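Chore automation

Chore automation is the use of machines for small jobs of the house and the shop floor: tidying, wiping, sorting, folding, putting rubbish in a bin. Partly solved. Floors yes, mostly. Tables, beds and sinks, not yet. 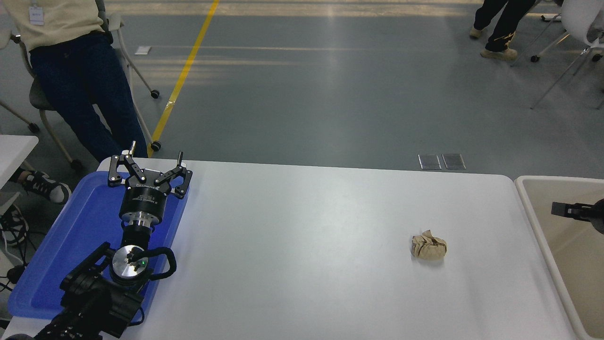

According to one reader of an earlier version of this article, the whole subject is oversold, and a machine that needs a tidy room before it can tidy the room is no use to anyone with children. The complaint is a common one and turns up in most discussions of the feild.

Clearing a table

Usual starter task. Crumpled paper on a flat top, bin alongside, arm with a two-finger gripper. Easy for a toddler. For a machine, awkward: a paper ball has no fixed shape, no handle, gives way when squeezed, and rolls if nudged. Grip too high and the fingers close on air. Plain pale tables help, patterned cloths do not.

Two arms are often used, one at each side, so neither has to reach far. This brings its own trouble, mainly arms getting in each others way over the bin.

Trials

The Clodgate trial ran 684 attempts at clearing paper and light packaging from a worktop. Single items went well. Heaps did not, and anything lying flat (receipts, envelopes) was left out of the count, which drew critisism. Each run was stopped after 15 minutes. A later round at Jiren used the same rules but let staff move the bin between goes. Results dropped, then came back up in August after retraining.

Household machines

Homik, a home helper on wheels, was shown picking up socks and paper in a furnished flat. Slow. Five items in one evening demo, two of them dropped. Stairs not attempted. Wet things not attempted either.

Shop floor

Better prospects here, same bench and same bin every day. Baidoo sells a bench-clearing station for packing rooms; a person still deals with tape, string and whatever is stuck down. Night shifts are the main use.

Open problems

Soft items. Clear plastic. Telling rubbish from a note someone wanted to keep. Cost, also, and who clears up after a miss.

See also: Bin picking; Dishwasher loading; Laundry folding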